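Torvik open day: anyone else go?
Forum > Robots & Automation > Shows and Visits

gearmuncher
27 December 2020
Finally writing up the Torvik open day from November. I drove 80 miles on the promise of "the future of handling" and got a name badge and a very good cookie. The handling was done by people, with hand-held grippers. Somebody works the things by hand, the motion gets recorded, and later a robot is supposed to learn from it. I got a close look at the fingers. Dark green plastic links, brass-colored bushings, black rubber pads with screw holes in the top.
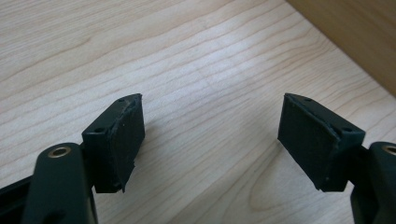
I had expected something shinier for a company with a lobby like that. The pad edges look like they were trimmed by somebody in a hurry before lunch. I asked what a replacement pair costs and was handed a brochure.

lowtorque
Rough edges don't bother me. Pads wear out, you cut new ones. The Skalix rep at the last show I went to wanted 300 bucks for a set with lovely edges and they slid right off a coffee mug.

gearmuncher
Fair, but did you stay for the tea demo? That's the part I'm still chewing on. Two grippers, one per hand, and a box with TEA engraved on the front in case anyone got lost. Red packets on the left, round capsules in the middle, something dark and leafy on the right.

pallet_jack55
I stayed. I think you're being hard on them. Packets jammed in that tight are a pain for bare fingers. Lorero showed up two years ago with a foam cube and got a standing ovation.

lowtorque
It was a nice foam cube.

gearmuncher
My gripe is the word "autonomous" on the invitation. What I saw was a person sitting at a table with cables coming off both hands.
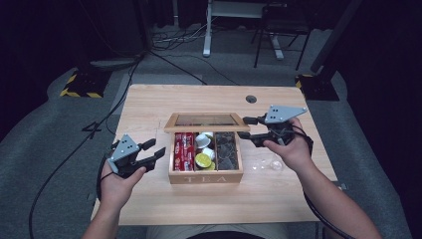
What I'd ask before signing up for the next one

1. Will a robot be doing the work, or a person? Get it in writing.
2. How many recordings do they need for one task? I heard 400 from one guy and "it depends" from his boss.
3. Is Fornon still hosting in the spring, and is there parking?

pallet_jack55
There's parking. No cookies though.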